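Journée portes ouvertes à la clinique Malý : on a marché, on a soufflé, on a mangé des financiers

La navette devait partir de la gare à 9 h. Elle est partie à 9 h 25, ce qui, pour une visite consacrée aux délais d'attente en rééducation, avait au moins le mérite de la cohérence.

La clinique Malý ouvrait ses portes le mardi 12 juin 2018 aux patients, aux familles et à tous ceux qui, comme moi, cochent la case « autre » sur les formulaires. L'établissement compte 70 lits, un parking de la taille d'un terrain de rugby et un rond-point dont je n'ai toujours pas compris la sortie. On vous remet à l'accueil un badge, un plan et un stylo Wellari qui n'écrit pas. J'en ai demandé un autre. Même résultat.

La visite commence par le plateau de kinésithérapie, au rez-de-chaussée. Hye-jin Moon, qui dirige le service de neurologie, parle vite et marche plus vite encore, si bien que notre groupe s'est étiré dans le couloir comme un peloton en montagne. Elle suit surtout des personnes après un AVC. Le plus dur, selon elle, commence au retour à la maison, quand il faut retrouver seul les gestes du matin : s'asseoir au bord du lit, enfiler une manche, ouvrir un pot de confiture.
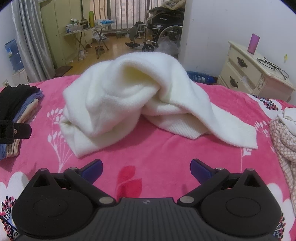
Le programme de retour à domicile s'appelle Rostitz, du nom de la rue où il a démarré. Il a suivi 340 patients l'an dernier et plus de 400 ont demandé à y entrer. Un monsieur au premier rang a fait la soustraction à voix haute. Mme Moon a répondu que la liste d'attente était bien réelle, que deux postes d'ergothérapeute restaient à pourvoir et que si quelqu'un dans la salle en connaissait un, elle avait des cartes de visite. Elle en avait, en effet. Elles sont parties plus vite que les brochures.

On nous a ensuite fait essayer le parcours d'équilibre. J'ai tenu sur le plateau instable le temps de lire la notice affichée au mur, jusqu'à la ligne « déconseillé après le repas ». Une dame de l'association Barkelus, canne accrochée au bras, a fait nettement mieux et me l'a fait remarquer.

L'atelier souffle, au premier étage, consistait à vider ses poumons dans un embout en carton pendant qu'une infirmière criait « encore, encore, encore ». Mon score est correct pour mon âge. J'aurais préféré que la phrase s'arrête à « correct ».

Côté questions, on a beaucoup parlé des transports. Les séances de l'après-midi finissent à 18 h, le dernier bus passe à 17 h 50. La direction dit en discuter avec l'agglomération. Le buffet était bon, surtout les financiers, posés juste à côté du stand diététique. Prochaine visite à l'automne, inscription à l'accueil, prévoir son stylo.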